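4.2 Zuordnung der Kameraansichten und Freigabe von Greifbewegungen

Der in Abschnitt 4.1 beschriebene Planer erwartet für jedes Objekt eine Lage im gemeinsamen Tischkoordinatensystem. Die Kameras liefern diese Lage in unterschiedlicher Qualität. Die feste Kamera erfasst einen großen Teil der Arbeitsfläche, verliert aber kleine Objekte, sobald ein Oberarm oder ein Kabelbogen davor liegt. Die Handgelenkkameras sehen nah und scharf, dafür nur einen Ausschnitt, und dieser Ausschnitt wandert mit jeder Bewegung des Arms. Nirnari führt beide Quellen in einer Objektliste zusammen, die bei jedem Regelzyklus des Planers gelesen und nur vom Wahrnehmungsprozess geschrieben wird.

Ein Eintrag der Liste besteht aus Klasse, Lage, Kovarianz, Zeitstempel und einem Feld für die Sichtbarkeit. Das Sichtbarkeitsfeld kennt die Werte vollständig, angeschnitten und verdeckt. Angeschnittene Objekte werden mitgeführt, aber nicht gegriffen. Diese Regel geht auf Trilok Shukla zurück und war in der ersten Fassung der Software nicht enthalten. Damals wurde der Schwerpunkt der sichtbaren Maske als Objektmitte übernommen, was bei Objekten am Bildrand zu einem systematischen Versatz in Richtung Bildmitte führte. Der Planer setzte den Greifer entsprechend zu weit innen an.

Bei Behältern ist die Lage anders. Eine Wanne passt auf kurze Distanz fast nie ganz in das Bild der Handgelenkkamera. Für sie wird deshalb ein eigenes Modell verwendet, das aus Oberkante, Bodenebene und Eckradius besteht. Eine sichtbare Ecke und zwei angrenzende Randabschnitte genügen, um die Ebene des Randes und die Orientierung zu bestimmen. Die Länge der Seiten wird aus der festen Ansicht ergänzt. Fehlt diese, bleibt die Ausdehnung offen, und der Behälter darf am Rand berührt, aber nicht befüllt werden.

Abbildung 3 zeigt den Versuchsaufbau aus beiden Blickwinkeln. Für die Zuordnung ist der Rand der Wanne die wichtigste gemeinsame Struktur, weil er sich in beiden Ansichten deutlich vom braunen Tisch abhebt.

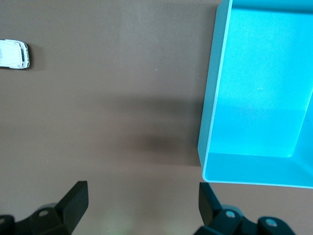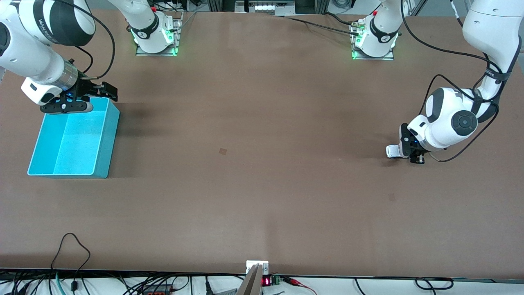

Abbildung 3: Versuchsaufbau mit leerer Kunststoffwanne. Erstes Bild: Sicht einer Handgelenkkamera bei geöffnetem Greifer, links das angeschnittene Spielzeugauto. Zweites Bild: Sicht der festen Kamera auf beide Arme, der rechte Arm des Roboters (im Bild links) mit dem Greifer am Wannenrand.

Schatten sind in der Nahansicht die häufigste Fehlerquelle. Der Schatten von Arm und Greifer kann unmittelbar neben der Wannenwand liegen und wurde vom ursprünglichen Segmentierungsnetz mehrfach als zusätzliche Fläche des Behälters gewertet. Eine Nachschulung mit veränderten Helligkeiten brachte wenig. Wirksamer war eine geometrische Prüfung: Aus der Gelenkstellung und einer einmalig geschätzten Lichtrichtung wird der erwartete Schattenumriss auf die Tischebene projiziert. Randpixel, die innerhalb dieses Umrisses liegen und keine Entsprechung im Tiefenbild haben, erhalten ein geringeres Gewicht. Die Lichtrichtung muss nach einem Umbau der Deckenbeleuchtung neu geschätzt werden; eine automatische Erkennung dieses Falls gibt es bisher nicht.

Die Greiferfinger selbst werden über eine feste Maske ausgeblendet. Die Maske hängt von der Öffnungsweite ab und ist für 7 Stützstellen hinterlegt, zwischen denen interpoliert wird. Umesh Yadav hat geprüft, ob sich die Maske stattdessen aus dem CAD-Modell rendern lässt. Die Abweichung an den Fingerspitzen war wegen des Spiels in der Kinematik größer als bei der interpolierten Variante, der Ansatz wurde daher nicht weiterverfolgt.

Zur Freigabe einer Greifbewegung vergleicht Vashisht, das Überwachungsmodul, die Lage aus beiden Quellen. Stimmen sie innerhalb der kombinierten Kovarianz überein, wird die Trajektorie an die Armsteuerung übergeben. Andernfalls fährt der betreffende Arm eine Beobachtungspose an und der Eintrag wird neu geschätzt. Nach 2 erfolglosen Wiederholungen bricht das Modul ab und meldet den Eintrag als unzuverlässig. Der andere Arm arbeitet währenddessen weiter, sofern sein reservierter Bereich die Beobachtungspose nicht schneidet. Die Reservierung erfolgt über ein grobes Voxelgitter; die außen liegenden Kabelschlaufen sind darin als aufgeblähte Kapseln entlang der Armglieder berücksichtigt. Ohne diesen Zuschlag waren die geplanten Bahnen zwar kollisionsfrei für die Armglieder, die Kabel streiften aber gelegentlich den Behälter.

Wir haben die Freigabe an 85 Greifversuchen am Wannenrand untersucht. In 68 Fällen wurde die erste Schätzung ohne Wiederholung akzeptiert. Die übrigen Versuche verteilen sich auf Abweichungen der Orientierung und auf veraltete Zeitstempel. Letztere traten auf, wenn der Wahrnehmungsprozess auf demselben Rechner lief wie die Aufzeichnung der Rohdaten. Seit die Aufzeichnung auf einen zweiten Rechner verlegt wurde, haben wir diesen Fehler nicht mehr beobachtet, eine gezielte Messung unter Last steht jedoch aus.

Eine Einschränkung betrifft flache Objekte mit glänzender Oberfläche. Bei lackierten Spielzeugautos etwa streut die Tiefe auf Motorhaube und Scheibe so stark, dass die geschätzte Höhe zwischen aufeinanderfolgenden Bildern springt. Derzeit wird für diese Klasse eine feste Greifhöhe aus der Objektdatenbank verwendet. Meenakshi Chaturvedi und Vivek Khurana arbeiten an einer Variante, die den Schattenwurf des Objekts zur Höhenschätzung heranzieht und dabei dieselbe Lichtrichtung nutzt wie die oben beschriebene Prüfung. Die Schnittstelle zur Objektliste bleibt davon unberührt.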